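The Year I Stopped Buying Bread

I blame the winter. It was February, the car wouldn't start, and the bakery on the corner in Tiststead had just put its sourdough up again. So I bought a bag of flour, watched three videos at double speed and figured I'd have a loaf by dinner. I had a paperweight by dinner. My neighbor's dog wouldn't touch it!

But I kept going, and somewhere in the spring I got hooked. I'm now on my second starter (the first one I left on top of the radiator – we don't talk about it) and I've baked more than 90 loaves. Some were great. A lot of them were toast bread, meaning you could only eat them toasted, with plenty of butter.

The thing that helped me most was a kitchen scale. I'd been using cups for everything, and my cups were apparently whatever mood I was in. These days I go with 300 grams of flour, 200 of water, a big spoonful of starter and a good pinch of salt, and it makes a small round loaf that two people can get through before it goes stale.

The other thing was mess. Dough gets everywhere, and dry flour gets into places you didn't know your kitchen had. I used to clean up at the end, when I was tired and grumpy and the scraps had set like cement.
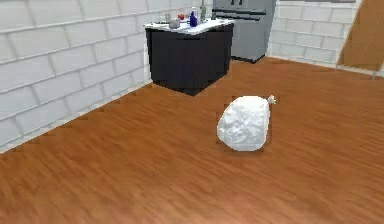
Now I clean while the dough rests, which gives me a solid half hour with nothing else to do. Trash tied up, counters wiped, bowl soaking in cold water (never hot, it turns the flour to glue). Then I put the radio on and do my folds, and by the time the oven's ready the place looks like a person lives there again.

My sister asked me last week if I'm saving any money. Well, no. I bought a cast iron pot, two baskets and a very silly apron. But the house smells wonderful on Sundays, and I still walk over to the bakery for the croissants – I'm not crazy enough to try those yet.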